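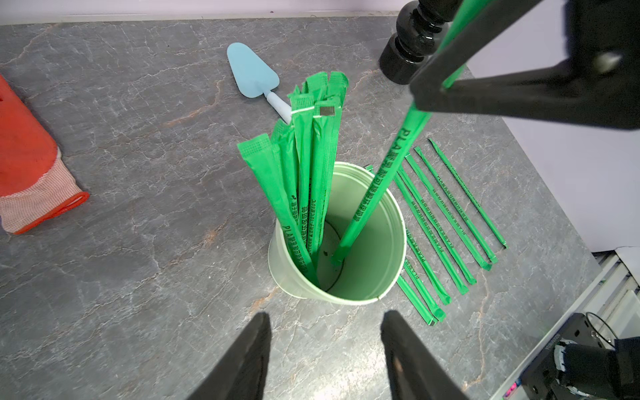 Home | Diary | Garden | Trips | Contact

Filed under: Diary, Days out

6 Jul 2025

Up before the alarm. Watered the tomatoes, ate standing up, and drove over to Nindton for the open day at the Szűcs workshop. It was 74 degrees when I left and got a lot warmer. The road past Clinlow is still torn up, so I went the long way and missed the welcome talk. I don't think I missed much. Parking was in the field behind the building and the ground was hard as brick.

They gave me a paper badge and a map with the stations marked on it. The first was a conveyor with a scale in it, which I have seen before at the Ciswood plant. The second was a machine that folds boxes. It was loud and people didn't stay long.

I spent most of my visit at the one with the two robot arms. The job was to pick up green straws in paper wrappers off a gray marble-looking top and stand them in a green container. I had expected something heavier, car doors or sacks. Marisol Arellano was running the station and she said light things are harder. A wrapper gives when you squeeze it, and the straws lie close together, so the fingers have to come down in a narrow space without dragging the next one along.

It was slow. I will put that down because my brother asked me to tell him if it was fast, and it was not. The gripper would come over, stop, drop a little, stop again, and close. Then up and across to the container. The going in was the part I liked watching. With a bunch of them already standing there, the new one has to find a way down between the others and the wall. Once it caught on the others and the arm backed off and tried from a slightly different side. A boy next to me said "come on, come on" under his breath the whole time. 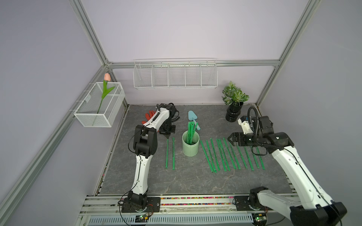
Both arms at the table, Szűcs open day.

I asked Marisol who tells it where to go. She said a person had done the same job through the arms many times over, and the program was made from those runs. They had recorded 500 for this one. I asked if somebody had to sit there for all of that and she said yes, mostly her, in December, with a space heater. She didn't seem to mind the questions. I asked too what happens if you move the container, and she said a few inches is fine and a foot is not - at least for now.

A man in a golf shirt wanted to know what it was for, since people can put straws in a cup. She told him the straws were practice. He went off to look at the box folder.

Lunch was a hot dog and a lemonade, 8 dollars, eaten in the shade by the loading dock. I went back for another look at 2 and there was a school group three deep, so I stood at the back and saw mainly the tops of heads. Picked up a leaflet on the evening course. I would have to give up choir for it and I don't think I will, but I put it on the refrigerator.

Home by four. Feet sore. Called my brother and told him slow but careful, and he said that was how he'd describe me - then he wanted to talk about his gutters. Leftover chicken for supper. Need to call about the dryer vent tomorrow and return the ladder.

Print this entry | E-mail this entry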